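4. Evaluation of the hand kit in a kitchen setting

4.1 Equipment and software

The product under review is the Zerivska hand kit, sold as a pair of five-fingered hands with wrist units, cabling and a licence for the maker's grasp software. We bought the kit at list price and had no contact with the firm beyond its normal support desk. The software was the release dated 10/14/24, and we did not update it during the work. Both hands were fitted to a two-armed robot already in use in our laboratory. Fitting took longer than the manual suggests, mainly on account of the cable run along the forearm, which has to be left slack enough for the wrist to turn fully.

The kit comes with a set of ready-made grasps. Three of these are meant for flat tableware: a rim grasp, a flat pinch and a two-handed carry. We tested only the rim grasp in detail. The flat pinch needs a clear space under the plate, and a drying rack does not offer this in most positions. The two-handed carry was left out because the second arm could not reach over the sink without coming close to the tap.

4.2 Test kitchen and tasks

Tests were run in the Rendton test kitchen, a full-size domestic kitchen with a fixed layout. We kept the ordinary fittings as they were. The robot stood facing the sink and worked with its right hand, while the left was held low and out of the way. Each trial asked the robot to handle one plate over the roll-up rack: either to take it up from the bars or to bring it down onto them. A trial was counted as a success if the plate ended where it was meant to be, with no slip and no contact with the tap. The operator could stop a trial at any time, and a stopped trial was counted as a failure.

Plates were handled both clean and after rinsing. No change was made to the grip force between the two conditions, as the maker states that the software sets this by itself. 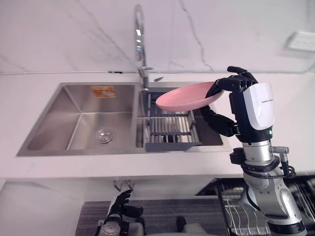
Figure 3. Rim grasp with the right hand above the drying rack. The plate is held tilted, with the thumb beneath it and the other fingers along the upper rim.

4.3 Results

We ran 700 trials with the rim grasp, of which 86 per cent were successful. Failures fell into two main groups. In the first, the fingers closed before the thumb had come far enough under the plate, so that the plate turned in the hand. In the second, the grip was sound but the planned path brought the plate too near the tap, and the operator stopped the arm. The second group says more about the path planner than about the hand, but a buyer of the full kit will meet both.

Rinsed plates gave more slips than clean ones. The finger pads supplied with the kit are smooth, and the textured pads sold separately by Alcantara were not tested. The wrist unit gave no trouble. The indicator light on its housing is easy to see from the operator's position, though the manual explains its colours only in an appendix.

Counting set-up and practice runs as well as trials, the right hand completed 2,317 grasps before we took it off for inspection in December. One finger joint had a little more play than when new. We could not measure any effect of this on the success rate.

4.4 Comparison with the earlier gripper

The same robot had been used in the same kitchen with a Zivance two-jaw gripper. The gripper was quicker to close and simpler to set up, and it held plates firmly when it could approach from the side. It was less suited to plates lying flat on the bars, where the lower jaw had no room. The hand kit coped better with these, and it could tilt a plate further without a second grasp. Cups and cutlery were outside the scope of both studies. They are taken up in Section 5, together with the cost of spare parts.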